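The snack shelf is finally a snack shelf

posted 4 April 2026

I have been wanting to write about the snack shelf since December, when our little community shop still kept every bag, box and can in one heap by the register and people had to dig. We sold plenty of chips that way, I'll admit, but you'd find a packet of cookies under the onions a month later. So when the navy shelving came up for sale (secondhand, 57 dollars, delivered by the seller's very patient brother) I said yes before I'd even measured the wall. It fits! With a hand's width to spare!

The first thing I wanted on it was the stacked chips. I love those cans. They stand up by themselves, they come in every color going, and you can tell from the door which flavor is running low. I spent a happy hour just shuffling them along the top, trying them by color, then by flavor, then by how fast they sell, which turned out prettiest of the lot for no reason I can work out.
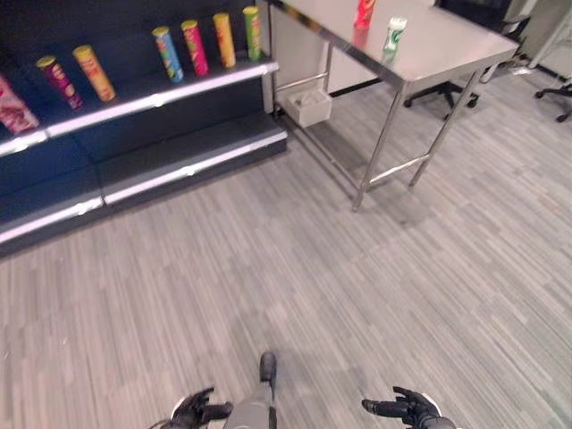 Cans along the top shelf, steel table to the right of it.

I love the steps in this unit. The lower part sticks out further than the upper one, so nothing ends up hiding in the shadow of the thing above, and the white trim gives you a straight line to work to. I pull every can up toward the trim so the row looks full even when it's only one deep. Kumudini Gunawardena calls this "making the shelf smile" and I have stolen the phrase completely.

The table has its own job. Everything lands there first: I check the dates, wipe the dust off the lids, and then it goes on the shelf with the oldest stock in front. I used to do all that on the floor, on my knees, with my coffee in constant danger. If you have room for even a small table next to your shelving, get one. Steel is so easy to wipe down, and you can slide things across it without scratching anything. It does show every fingerprint, so keep a cloth handy.

One thing I tried and gave up on was putting the price labels on the lids. It sounded so clever. Everyone looks down at a low shelf, so why not? Well, the lids get stacked, swapped and popped off by toddlers, and by the end of a week I had 18 labels stuck to the underside of my own shoes and the bin. Prices go on the shelf edge now, one flavor to one label, and when a flavor sells out the label stays put so I know what to reorder.

The spacing took some fiddling too. I had the cans shoulder to shoulder at first, and it looked terrific until someone reached for one and knocked over its neighbor. A finger's width between them fixes it. You lose a spot or two in the row, but the whole thing looks calmer and you don't get that awful clatter when you're trying to add up somebody's groceries.
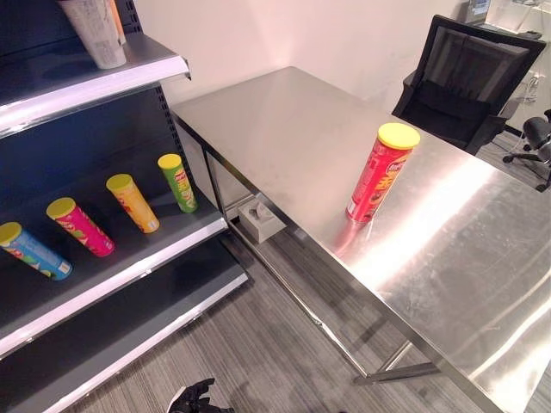

Ozan Soylu left a comment on my last post about spacing: "We did wider gaps at our place and the kids stopped knocking things down, but then customers kept asking if we were closing. Try filling the back before you spread out the front." I'm passing it on because I think he's right, and I've started doing it with the slower flavors.

Next up was the boxed stuff, and oh, the boxes have tested me. Cookies and wafers come in every height and thickness, and the thin ones will not stand up on their own for love or money. My plan is to keep them on the left, with their backs to the panel, and let the chips have the rest. The tall cream-colored cookie box still leans over to the right with its top against the back, and the pink one beside it stands a little tilted, so I'm looking for some kind of low divider to prop them. Kutov sells a clear one that clips onto a shelf lip and Lutero has one with a little foot. I haven't bought either. Has anyone tried them?

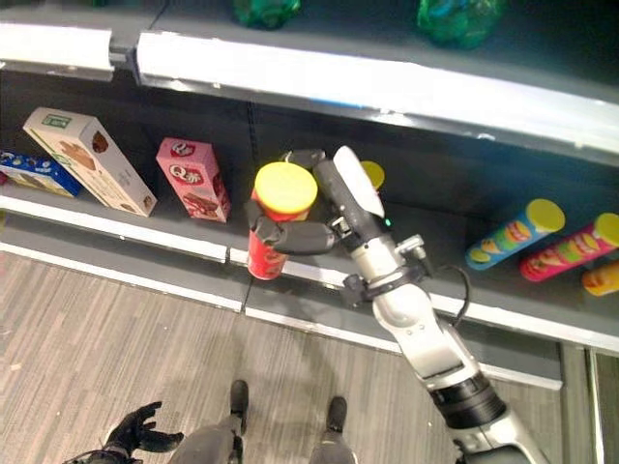 Restocking is my favorite part of the week now, which I never thought I'd say. I start at the left, do the cookies, then work my way along to the chips. Cans are much less forgiving than boxes when they aren't upright: on the right side there's a light blue one lying diagonally with a pink-red one next to it, and a shelf like that eats up room at an amazing rate. Stand them up again and suddenly there's space for another flavor. So I do one quick pass at closing time, five minutes at most, and set everything back on its feet.

I still want to try a row of the small cans on the bottom section, and I owe you all a post on the tea corner. The tins are coming on the next delivery, so that one will be up as soon as I've found somewhere to put them.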